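Dillness Suites, Unit 703
Entry and hallway safety check
Date: November 4, 2019
Checked by: Po-yen Kao
Previous check: August

Marking: OK, FIX (do before next guest), WATCH (look again next time)

1. Front door closes and latches without pushing: OK
Comment: Closer was adjusted after the August check. Still a bit quick over the last few centimetres but it doesn't slam.

2. Deadbolt and chain: OK

3. Peephole clear: FIX
Comment: Painted over on the inside. Same painter did 113, so check that one too.

4. Entry light and switch: OK
Comment: Bulb replaced today. One spare left in the hall cupboard.

5. Smoke alarm, test button: OK
Comment: Loud enough to hear in the bedroom with the door shut. Battery changed, old one taken away.

6. Evacuation map on back of door: FIX
Comment: Map is the old colour version and shows the stairwell on the wrong side. Ask Afolabi for the new print.

7. Walkway from door to living room clear, 600 mm minimum: OK
Comment: Measured at the narrowest point, beside the shoe rack. More than 600 with the slippers on the shelves. Less if someone kicks a pair off and leaves it on the floor, so the welcome card should ask guests to put them back.

8. Carpet flat, no lifted edges: WATCH
Comment: Grey carpet is fine in the middle. Seam at the bathroom door can be felt underfoot. Not a trip hazard yet. Valtoditz quoted for a metal strip, waiting on the date.

9. Shoe rack stable, not fixed to anything it shouldn't be: OK
Comment: Rocked it by hand at both ends. Frame doesn't twist. Bolts were snug, gave two of them a quarter turn.

10. Shoe rack boards, no splinters or sharp corners: OK
Comment: Ran a cloth along the front edges and it didn't catch.

11. Guest slippers paired and sitting fully on the shelf: FIX
Comment: Toes to the wall, heels out, pairs side by side. The white slides on the top board need to come in from the end.
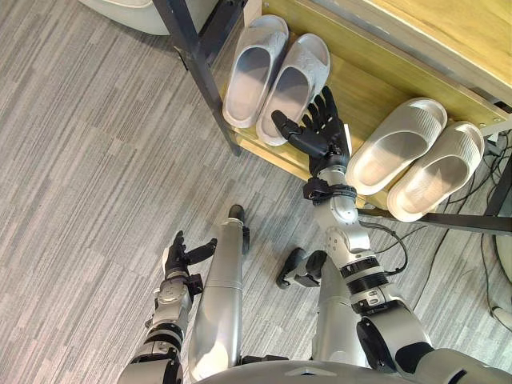
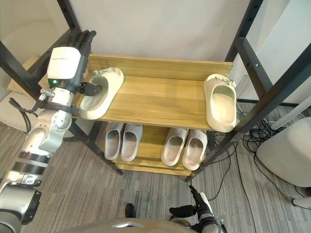

12. Slipper soles, grip not worn smooth: WATCH
Comment: Bend each one and look at the heel. Anything shiny gets replaced as a pair. Astia has 20 pairs on order for the building, so don't buy more from the shop downstairs.

13. Umbrella stand drip tray: OK
Comment: Emptied and wiped.

14. Heater vent not blocked: OK
Comment: Keep suitcases off it. There was a scorch mark on a bag in another unit last winter.

Follow-up: items 3 and 6 to Afolabi. Item 11 can be done by whoever cleans next. Leave this sheet in the hall cupboard with the spare bulb, the office has a copy.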